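About Corby Kitchen Care

Corby Kitchen Care cleans and resets kitchens in homes, rental apartments and small offices. We started out as a general house cleaning firm. Over time most of our calls were for the kitchen alone, so in February of our third year we dropped the other rooms and kept the one people asked for.

We now have a staff of 10 and work out of a small storefront in Ostitz. Last year we did 3,410 visits. Most were repeat customers on a two-week or four-week schedule. The rest were one-time jobs, usually before a move or after a long stretch of company.

What a visit covers

A standard visit takes some 28 minutes per work area, and a work area is a sink and the counter on either side of it. We clear the counter, wash down the surface, clean the sink and faucet, wipe the outside of the microwave and other small appliances, and put back what belongs there. Cans and bottles go in your recycling. Cloths go in your laundry or in the trash – tell us which you prefer when you book.

Windowsills over the sink are part of the job. They collect dish soap, hand soap, lotion and whatever else needed a place to stand. We lift everything, wipe underneath and set it back in the same order.
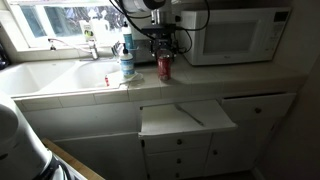 Can a tiled counter be cleaned the same way as a solid one?
The tile can, but the grout needs its own step. We use a soft brush and a mild cleaner along the lines, rinse with clear water and dry with a towel. Vinegar and other acids stay off the grout, and we don't use bleach unless a customer asks for it in writing.

Older kitchens

Many of the homes in our area still have their original tile counters and double sinks. We like working on them. The front edge and the joint around the sink rim take the most wear, and if we find a cracked tile or missing grout there we leave a note on the job sheet. We don't do repairs ourselves. For those we refer people to Hayashi Tile, two doors down from us.

Products and booking

We bring our own brushes, towels and cleaners. Most of the cleaners are the unscented Todix line, and a full list is available at the front desk. If you would like us to use what you already have under the sink, that is fine too – please leave it out where we can see it.

New customers need to book at least 8 days ahead. Prices are set by the number of work areas and do not change with the time of day. We do not charge for estimates.

Page last updated 2 Oct 2018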